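Bun notebook, April, batch 11

Started just after six, which is too early for yeast and far too early for me. Kitchen side was cold again so I filled the proving box from the kettle and left it to warm while I weighed out. The plan for this batch was plain white steamed buns, no filling, same flour as last time (the Zemance soft white, second bag) and one change only, less water. I keep promising one change only and then fiddling with two, so for the record: one change. Well, one and a half. I'll get to the sugar.

Flour 400 g, water down to 44 per cent by weight with the milk powder counted as dry. Batch 10 was wetter and it was lovely to knead and hopeless to shape, they all slumped into little cushions in the steamer and the tops went wrinkly when the lid came off. Drier dough is a pig to bring together by hand, I'll say that. Five minutes in it still looked like something you'd sweep up. I left it under a bowl, went and washed up the Mousavi trays (who puts trays away with flour in the corners??) and when I came back it had sorted itself out and rolled up smooth.

Sugar: I meant to use the caster and picked up the icing sugar, because both tubs have the same lid and the label had come off one of them. By the time I noticed it was in. I don't think it matters much but it's written down now. New label is on the tub, please leave it there.

Kneaded for longer than felt sensible. I think this is where I've been cheating on the earlier ones. If you cut the dough and look at the cut face there should be hardly any bubbles, and on batches 8 and 9 there were plenty, and those were the ones with the pitted skins. So this time I rolled it flat with the pin, folded it in three, rolled again, and kept going until the cut looked like putty. My arms are not what they were.

Divided at 40 g a piece. The Eketti scale was jumping about a gram either way so I moved it off the wonky end of the bench and it behaved. Shaped into rounds, seam down, on squares of paper. Proved until a poke came back slowly. I had been going by the clock before and I'm going to stop doing that, the room is never the same twice and the clock doesn't know.

Steamed from cold water this time, medium heat once it boiled, 11 minutes, then heat off and lid left open a crack for a few minutes before lifting it away. Cloth under the lid to catch the drips. The Nerkanar steamer is much better with the cloth knotted on top, otherwise the ends hang down and you spend the whole time worrying about the flame.

Results. Whiter than I expected! Smooth tops on most of them, two with a dimple where I'd pinched the seam badly and it had crept round the side. Crumb tight and even, a bit chewier than batch 10, and I think I like that better but I'd want to try it the next day as well. They hold their height. Taste is fine, slightly sweet, slightly dull, wants a pinch of salt next time. I know salt isn't usual in these but I can't help it.

Took one through to the marble table on the round plate, next to the roses, to see how it looked out in the room and away from the bench light. Small, is the answer. At 40 g it looks a bit lost on a plate that size, though the roundness is just what I was after. Either a smaller plate or a bigger bun, and I'd sooner change the bun.
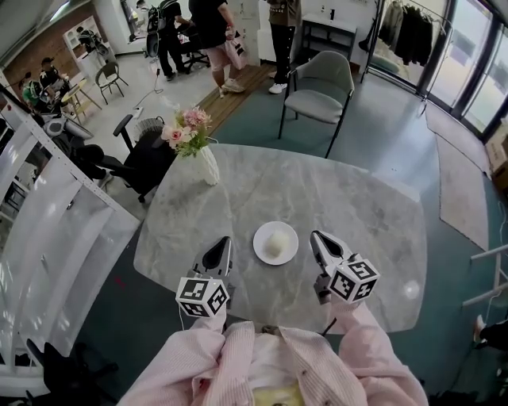 Passed the notebook round after and the first remark back was that a bigger bun will want a longer steam as well, so don't go up in weight and keep the 11 minutes or you'll have a gluey middle, and could we please try 64 g since that's what fits four to a tier without them kissing. Which is fair, and I hadn't thought about the tier at all. They also reckon the chew is the extra kneading and has nothing to do with the water, in which case I've learnt less from my one change than I thought. Annoying.

So for batch 12: same water, same kneading, up to 64 g, pinch of salt, caster sugar from the tub that says caster sugar. Steam for 14 and cut one open straight away before turning the heat off under the rest. Keep two back in a bag overnight and re-steam them in the morning to check the chew.

Need before then: paper squares (nearly out), another lid cloth, yeast is fine. Steamer is drying on the rack, bottom tier has a loose band so lift it with both hands.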